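Notas do orador: carregar um elétrico em casa e no condomínio
Sessão de terça-feira, sala Escobar. Duração prevista com perguntas incluídas.

Abertura
Agradecer à Lamcombe pela sala. Pedir que ponham os telemóveis no silêncio. Dizer logo que a palestra é sobre carregamento em casa e que os postos públicos ficam para outra sessão. 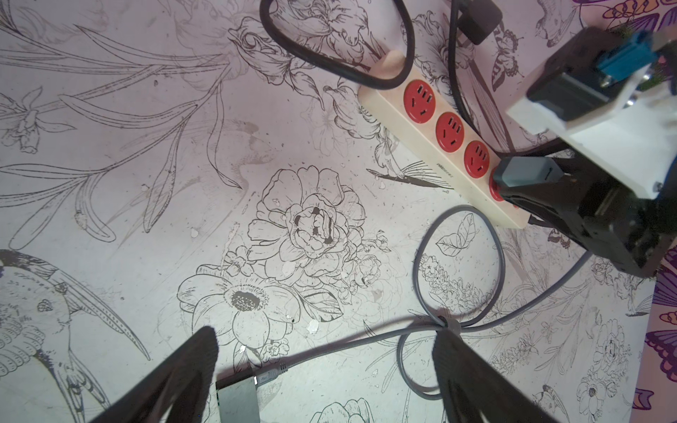
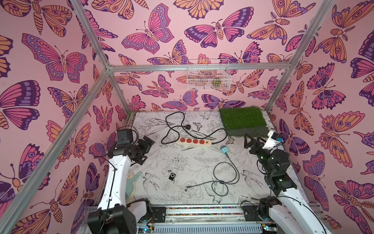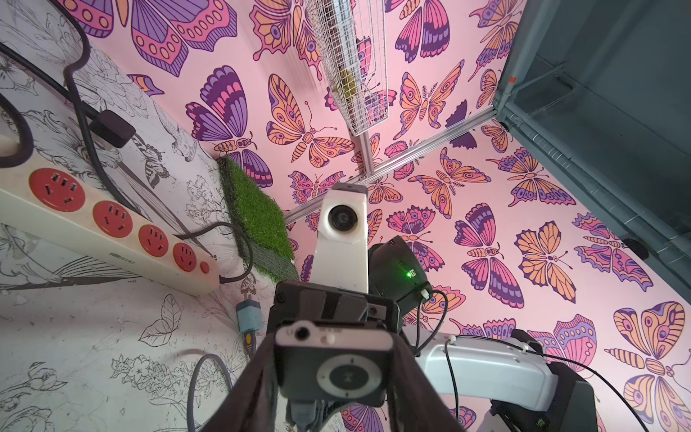
1. De onde vêm os números
Tenho um carro elétrico usado, comprado a um particular, e registei todos os carregamentos numa folha de cálculo durante 19 meses. Os valores que vou mostrar são meus. Quem conduz em autoestrada todos os dias vai ter outros.
Total da folha: 2104 kWh carregados em casa. O resto foi na rua e não entra nestas contas.
Perguntar à sala: quem já tem elétrico? Quem mora em prédio? Se a maioria morar em prédio, encurtar o ponto 2 e passar mais tempo no ponto 4.

2. Tomada normal ou caixa de parede
Comecei com o cabo que vinha no carro, ligado a uma tomada da garagem. Durante seis semanas chegou para o que eu andava. Deixou de chegar quando mudei de emprego e passei a fazer mais quilómetros.
Explicar a diferença entre potência e energia. Ir devagar, há sempre quem confunda kW com kWh. Usar a comparação da torneira e do balde.
Uma tomada doméstica não foi pensada para muitas horas seguidas com carga alta. Mandar verificar o circuito por um eletricista antes de a usar todas as noites. Não usar extensões.
A minha caixa é uma Fellex. A instalação custou 700 euros, sem contar com o aparelho. O preço subiu por causa da distância entre o quadro e o lugar do carro. Não estou a recomendar a marca, é a que o instalador tinha.

3. Potência contratada
Erro meu: liguei o carro com o forno e o termoacumulador a trabalhar e o disjuntor foi abaixo. Aconteceu duas vezes na mesma semana.
Há duas saídas. Aumentar a potência contratada, com o custo fixo todos os meses, ou programar o carregamento para a noite. Escolhi a segunda.
Programo no carro e deixo a caixa sempre livre. Quando programei nos dois lados, os horários não coincidiam e de manhã a bateria estava na mesma.
Mostrar a fatura com tarifa bi-horária. Tapar a morada!

4. Condomínio
Avisar a administração por escrito antes de pedir orçamentos. Guardar cópia.
Decidir cedo se a ligação sai do contador da fração ou do quadro comum. Saindo do comum, é preciso contagem separada. No meu prédio usamos um contador da Otar, lido de três em três meses.
Confirmar as regras em vigor com o instalador. Não entrar em pormenores legais, não sou jurista.

5. Bateria no dia a dia
Carrego até 80 % e só vou aos 100 % antes de viagem. Seguir o manual de cada carro, nem todas as baterias pedem o mesmo.
No inverno a autonomia desce. Pré-aquecer com o carro ainda ligado à corrente ajuda.

Perguntas
Se perguntarem por painéis solares: não tenho, não sei responder com números.
Se perguntarem quanto poupei face à gasolina: remeter para a folha, última coluna.
Deixar a folha em branco à saída para quem quiser levar.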